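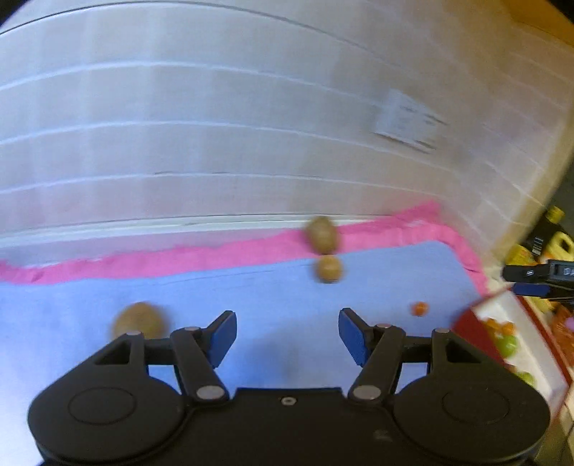 What should I set the current limit to on a homemade gripper so it stops squeezing once it has hold of something?
Marit Engebretsen

Start low, Marit, and creep up. I run mine at 300 mA for soft things and up to 1000 for anything with some weight to it. Let the fingers close slowly, too, it makes such a difference!
Prasanna Chowdhury

Same here, though my Vukix driver board needed a firmware update before it would hold a limit at all.
Wen-hsiung Huang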